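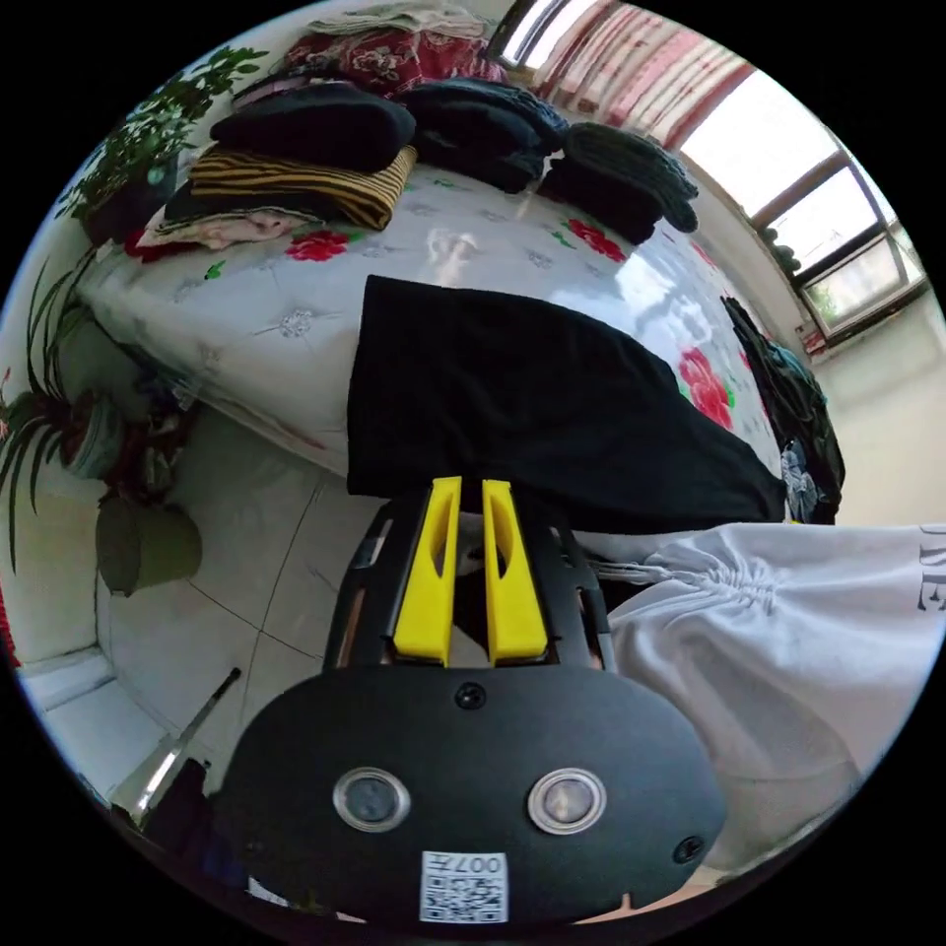

4.2 What the adverts cited

We followed every link in 210 adverts for sleep-improving lamps and tinted glasses. Of these, 51 led to a study of any kind, and 11 to one that concerned people. The Flaser lamp cited a paper on hens. Nyitrai's checklist (Section 3) has no box for poultry, so we added one.

Figure 2. Adverts by type of source cited (n = 210). "Other" includes dictionary entries and the seller's own basket page.

Nerner and Bernero used the same paragraph word for word, including the misspelling of "melatonin" – a rare case of independent replication in this field. Mühlbauer cited nothing, and so made no citation errors. We scored it accordingly.

3 comments
11 shares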